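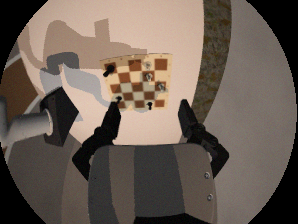 What made the arm lose a grip it had already reported as good? A stale finger reading, 200 milliseconds old, which the controller trusted as if it were fresh.

Thank you all for coming, and thank you to Heikki Nieminen, who let me borrow so much of his December for this. I'll go slowly, so please stop me whenever you like. 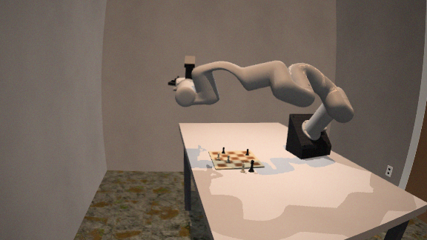
Image: Prestuseo / Drastodgate project

Our job at Drastodgate sounds gentle enough - pick up a chess piece, put it down on another square. We ran 3,648 simulated moves with the Estel controller, and I was so pleased with the totals that I was slow to read the log underneath them. (Pause. Let people smile.)
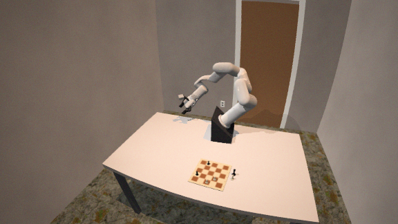
Simulated cell, arm raised, gripper empty

Now, the log. In two of those runs the arm carried on to the drop square with nothing in its fingers, opened up, and reported success. I do want to dwell on this, because a dropped pawn is a small thing, but the same code was going to Hämäläinen for much heavier parts.
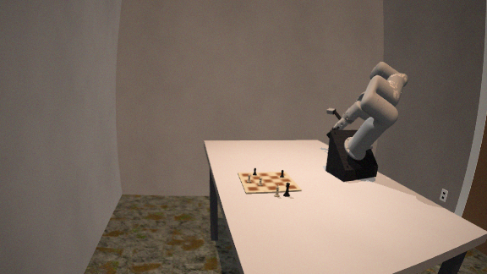

So we changed the check. The controller asks for a new reading after the lift, and if none arrives it stops and holds still until a person clears it. Heikki wanted a second check before release as well, and he was right. Next slide is the timing chart - then questions, and there's coffee at the back.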